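# Bridilura Guesthouse Listings

Release notes and data card, maintained by the Bullen Travel Records Office. Contact: Gwendolyn Dunleavy, records editor.

## Summary

The Bridilura Guesthouse Listings describe small lodgings along the Daka coast road and in the hill villages above it. The current release contains 2497 room records from 123 properties. It is intended for travel planners, regional tourism offices and researchers who study how small lodgings present themselves to visitors.

Large hotels are not covered. A property is eligible if it rents rooms by the night, is open to the public in October and has a named manager on site.

## Contents

| File | Description |
|---|---|
| `properties.csv` | One row per property: name, village, season, languages spoken at reception |
| `rooms.csv` | One row per room: bed type, bedding, floor level, view, bath, heating |
| `access.csv` | Steps, door widths, parking and distance to the nearest bus stop |
| `meals.csv` | Breakfast hours, packed lunches, dietary notes |

All files are UTF-8 with a header row. Place names follow the spelling on local road signs. Rows in `rooms.csv` and `access.csv` are joined to properties through the `property_id` column.

## Collection

Records were gathered by 2 field editors, Raimonds Šimkus and Weronika Stępień, who visited each property and completed a standard form with the manager. Visits took place between 10 a.m. and 3 p.m., when most rooms were free. Forms were checked by Bronisława Walczak before entry. Where the manager and the field editor disagreed on a value, both are kept and the `disputed` flag is set to 1. 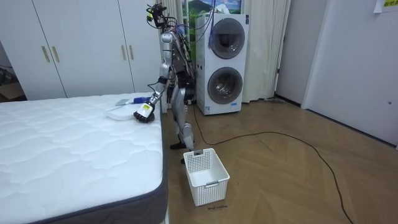

Room records use a fixed vocabulary, and the bedding fields are those most often misread. The field `bed_type` refers to the sleeping arrangement sold to the guest, and `bed_count` to the number of separate beds. The field `bed_state` takes the value `bare` for a mattress with no sheet on it, as with the white one in the photograph, and `made` for a bed with full linens. The optional field `mattress_finish` records the top surface and the side border separately; the same mattress would be entered as `quilted, wavy stitch` and `fabric, dark gray`. Firmness is left out of this release.

## Known limitations

- Prices are not included. Rates in the hill villages change with the season and are often agreed by telephone.
- Views are recorded as stated by the manager and have not been graded.
- The 12 properties in the Stępień valley were visited out of season, and their breakfast hours are taken from printed cards.
- Shared bathrooms are counted once per floor, even where a floor has a second one reserved for staff.
- Older records may list a ferry stop that is no longer in service.

## Permitted use

The listings may be used and redistributed with attribution to the Bullen Travel Records Office. They may not be used to contact managers for advertising. Users who publish rankings drawn from the data are asked to state which fields were used and how blank values were treated.

## Corrections

Managers and users may submit corrections in writing to Genowefa Piątek at the Daka office. Please include the `property_id`, the field name and the corrected value. Accepted corrections are listed in `CHANGES.md` and appear in the following release.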